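Room turnaround staff wanted - Fiseo House, immediate start

Posted Wednesday, March 22, 2023

We need 2 people for furnished rooms at Fiseo House, short lets, mostly students and contract workers. Mornings, 11 hours a week to start, more in August when half the building changes over.

The work: bins emptied, rubbish off desks and bedside cabinets, drawers checked for left things, surfaces wiped, floors swept. Tissues, cups, receipts, chargers, all the usual. Parquet floors so NO soaking wet mops please. Beds and linen are done by Dobre, not you.

You'll need to be ok with stairs, bending, and working without someone stood over you. Experience nice but not needed, we show you on the first morning. Own transport handy, the 161 bus stops outside but is patchy before 8.

Pay weekly, paid breaks. Gloves, bags and sprays provided. Lost property goes in the box in the office with the room number on, dont leave it on the desk.

Also looking for someone for Zitov Court, same work, smaller rooms, weekends only. Say which one your after or both.

To apply: short note, when you can start, one reference. Hand in at the Fiseo office or post through the door if shut. No CV needed. No agencies.

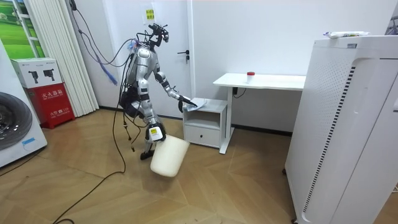
Bedside cabinet, desk and bin, Fiseo House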